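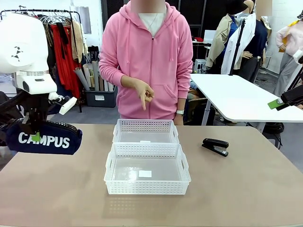 Getragen, geflickt, weggelegt: Umgang mit Alltagskleidung in zwei Wohnanlagen

Projektbericht im Modul Empirische Haushaltsforschung
Abgabe: 16.08.2022

1. Ausgangsfrage

In der Vorlesung wurde mehrfach behandelt, wie viel Kleidung in privaten Haushalten vorhanden ist und wie wenig davon regelmäßig getragen wird. Weniger Material gab es zu der Zeit zwischen Kauf und Aussortieren. Unsere Gruppe wollte deshalb wissen, was mit einem Kleidungsstück passiert, wenn es einen kleinen Schaden hat: ein loser Knopf, eine aufgegangene Naht, ein klemmender Reißverschluss. Solche Schäden machen ein Teil nicht unbrauchbar, aber es wird meistens seltener getragen.

Die Arbeitsfrage lautete: Welche Gründe nennen Bewohnerinnen und Bewohner dafür, beschädigte Alltagskleidung zu reparieren, liegen zu lassen oder abzugeben?

Teure Kleidung, Berufskleidung und Sportausrüstung haben wir ausgeklammert. Schuhe waren zunächst vorgesehen, wurden aber nach dem Probelauf gestrichen, weil die meisten dabei sofort an den Schuster dachten und die Antworten nicht mehr vergleichbar waren.

2. Vorgehen

Befragt wurde in den Wohnanlagen Flumden und Pranonmont. Flumden ist ein älteres Studierendenwohnheim mit Gemeinschaftsküchen, in Pranonmont wohnen überwiegend Familien und Paare in kleinen Mietwohnungen. Wir haben im Juni 242 Fragebögen verteilt, davon kamen 188 ausgefüllt zurück. Der Rücklauf war in Flumden höher, vermutlich weil zwei von uns dort wohnen und an die Abgabe erinnern konnten. Das ist bei der Auswertung zu berücksichtigen.

Der Fragebogen hatte zwei Teile. Im ersten wurde nach dem zuletzt beschädigten Kleidungsstück gefragt: Art, Schaden, Aufbewahrungsort, was seitdem damit geschehen ist. Im zweiten Teil ging es um Nähkenntnisse, Ausstattung im Haushalt und um die Bereitschaft, für eine Reparatur zu zahlen. Die offenen Antworten haben wir zu zweit kodiert und bei Abweichungen gemeinsam entschieden. Die Auswertung erfolgte in einer Tabellenkalkulation.

Ergänzend gab es kurze Gespräche in den Waschräumen. Sie wurden nicht aufgezeichnet, wir haben im Anschluss Stichworte notiert. Wörtliche Zitate verwenden wir daher nicht.

3. Ergebnisse

3.1 Welche Schäden genannt werden

Am häufigsten wurden Löcher und offene Nähte genannt, danach fehlende Knöpfe. Reißverschlüsse stehen an dritter Stelle, fallen aber in den offenen Antworten besonders auf. Wer eine Jacke oder einen Pullover mit defektem Reißverschluss hatte, beschrieb den Schaden meistens ausführlich: der Schieber läuft nur noch auf einer Seite, die Zähne gehen unter dem Schieber wieder auf, das untere Ende ist ausgefranst. Bei Löchern steht im Bogen fast immer nur das Wort "Loch".

Für Knöpfe und Nähte trauten sich die meisten eine Reparatur selbst zu. Beim Reißverschluss war das anders. Viele wussten nicht, dass oft nur der Schieber getauscht werden muss, und gingen davon aus, dass der ganze Verschluss herausgetrennt wird. Entsprechend hoch schätzten sie den Aufwand. In der Änderungsschneiderei Idix, bei der wir nachgefragt haben, wird beides angeboten, der Tausch des Schiebers wird nach Auskunft des Betriebs aber selten ausdrücklich verlangt.
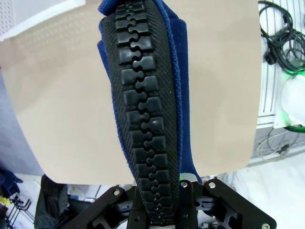

Eine Bewohnerin aus Pranonmont wandte ein, die Frage sei falsch gestellt. Bei ihr scheitere es weder am Können noch am Geld, sie wisse nur nie, wann sie die Jacke zum Schneider bringen solle, wenn sie sie jeden Tag brauche. Im Sommer denke sie nicht daran und im Herbst sei es dann zu spät.

Diesen Punkt hatten wir im Fragebogen nicht vorgesehen. In den offenen Antworten taucht er bei genauerem Lesen aber öfter auf, vor allem bei Jacken und Hosen, von denen nur ein oder zwei Stück vorhanden sind. Wir haben dafür nachträglich die Kategorie "wird gebraucht" gebildet.

3.2 Wo die Sachen liegen

Beschädigte Kleidung hat in den wenigsten Haushalten einen festen Platz. Genannt wurden Stuhllehnen, der Boden des Kleiderschranks, Taschen im Flur und sehr oft der Bereich, in dem auch die Wäsche sortiert wird. In Flumden liegt sie häufig zwischen sauberer und getragener Kleidung. Mehrere Befragte gaben an, dasselbe Teil schon mehrmals unrepariert mitgewaschen zu haben.

Wo es einen eigenen Behälter für Flicksachen gibt, wird nach den Angaben im Bogen auch häufiger repariert. Ob der Behälter dazu führt oder ob einfach diejenigen einen haben, die ohnehin nähen, lässt sich mit unseren Daten nicht klären.

3.3 Zahlungsbereitschaft

Bei günstig gekaufter Kleidung liegt die Grenze niedrig. Viele verglichen den Preis der Reparatur mit dem Neupreis und brachen den Gedanken dann ab. Bei Lieblingsstücken spielte der Neupreis kaum eine Rolle. Hier wurde eher gefragt, ob man die Reparatur später sieht.

4. Praktischer Teil: Nähabend Nava

Unter dem Namen Nava haben wir im Gemeinschaftsraum in Flumden einen offenen Nähabend angeboten. Material wurde gestellt, die Teilnahme war kostenlos. Insgesamt wurden 40 Teile mitgebracht. Knöpfe und gerade Nähte ließen sich am Abend selbst erledigen, bei Strickware fehlten uns passende Garne. Für Reißverschlüsse hatten wir ein Sortiment an Schiebern gekauft, die gängigen Größen waren jedoch schnell vergriffen. Für eine Wiederholung sollte man vorher abfragen, was gebracht wird.

Ungünstig war auch das Licht im Raum. Dunkle Stoffe mit dunklem Faden zu nähen war dort mühsam, und wir haben Tischlampen aus den Zimmern geholt.
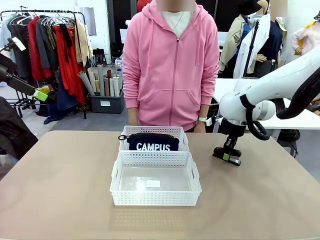 5. Grenzen der Untersuchung

Die Stichprobe ist nicht repräsentativ. Beide Wohnanlagen liegen im selben Stadtteil, und wer gar kein Interesse am Thema hat, dürfte den Bogen eher nicht abgegeben haben. Außerdem beruhen alle Angaben auf Erinnerung. Einen Vergleich zwischen den beiden Anlagen haben wir wegen des ungleichen Rücklaufs nur qualitativ vorgenommen.

Offen bleibt, was mit den abgegebenen Teilen geschieht. Dafür müsste man mit den Sammelstellen arbeiten. Der Fragebogen und das Kodierschema liegen im Kursordner.

Kommentare (3)

Gast: Den Tipp mit dem Schieber kannte ich nicht. Gibt es die Größe irgendwo am Reißverschluss abzulesen?

Gast: Meistens steht hinten auf dem Schieber eine Zahl. Bei alten Jacken leider nicht immer.

Anonym: Wird der Nähabend im Wintersemester wiederholt? Ich hätte eine Nähmaschine abzugeben, das Pedal hakt etwas.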